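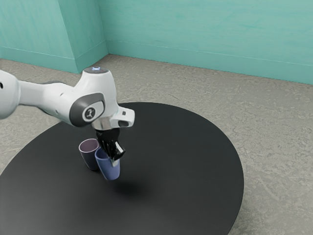

Home | Stories | Science | Music | Make and Do | Ask Us

Filed under: Music > How things work

Why does an orchestra make that horrible noise before it starts?

If you have ever been taken to a concert, you will know the moment. The lights go down, you stop rustling, and forty grown-ups in black clothes make a sound like geese falling into a piano. Then everyone claps.

The noise is called tuning up. It begins with the oboe, a thin black instrument that sounds a bit like a duck with good manners. The oboe plays one long note, an A, and everybody else tries to match it.

Why do they need to? A violin string is stretched tight, and the tighter it is, the higher it sounds. Strings go slack or tight when a room gets warmer or damper, so a violin that was perfect at teatime may be grumpy by seven. The player turns a peg to put it right. Flutes and trumpets can't do that, so their players make the tube a tiny bit longer or shorter. A longer tube gives a lower note.

You can hear what happens when two notes nearly match. The sound wobbles – wow, wow, wow – and the wobble gets slower as the notes get closer. When it stops, they are in tune. Musicians listen for that wobble the way you listen for the biscuit tin.

The Nokstead Youth Orchestra tunes twice, once before the concert and once after the interval. Renu Ahuja plays the oboe there and says she practises her A in the bath. Her neighbours have opinions.

Try it yourself: stretch an elastic band over an empty margarine tub and pluck it. Pull one side tighter and pluck again. Now get a friend to make a second one and see if you can match. It will take ages, and the grown-ups will go and stand in the garden.

And the piano? It has more than 200 strings, so a piano tuner comes earlier in the day, when it's quiet. The pianist just sits down and looks pleased.

Comments

Danilo Villanueva: We did the margarine tub. Mine twanged off and hit the cat's bowl.

Divina Bautista: My daughter wants to know what happens if the oboe is wrong.

Renato Ignacio: Then everyone is wrong together, Divina. I play the viola and we are used to it.

Back to Music | Next: What does a conductor do?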